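Natau – Loja de revestimentos e mobiliário
Última atualização: sábado, 1 de dezembro de 2018

Cera Nerkine para madeira clara
Ref. 282

Cera em pasta, incolor, acabamento acetinado. Para mesas, aparadores, prateleiras. Não usar em lacados nem em pedra. Lata pequena ou grande, preço igual ao de novembro.
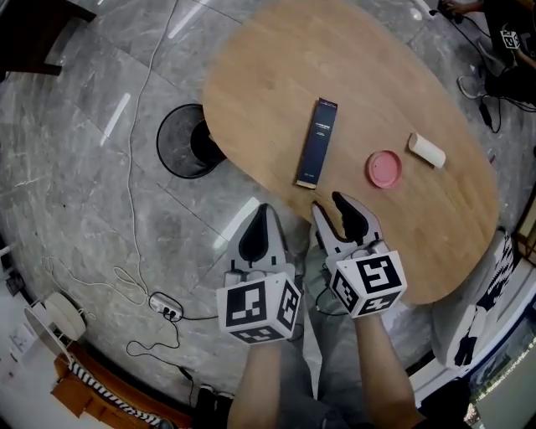 Aplicar com pano de algodão, camada fina, sempre no sentido do veio. Deixar secar 2 horas e puxar o brilho. Segunda demão só em madeira muito seca. Cheiro leve, passa depressa com a janela aberta.

Envio: sai do armazém da Rullulport, terças e sextas. Encomendas até às 11h seguem no próprio dia. Ilhas: 9 dias uteis.

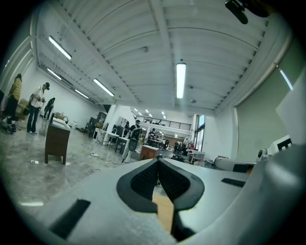

Levantamento na loja também dá, é só avisar antes. Trocas com a lata por abrir e talão.

Ver tambem: óleo Adamczyk para exterior (esgotado, volta em breve), panos, escovas de crina.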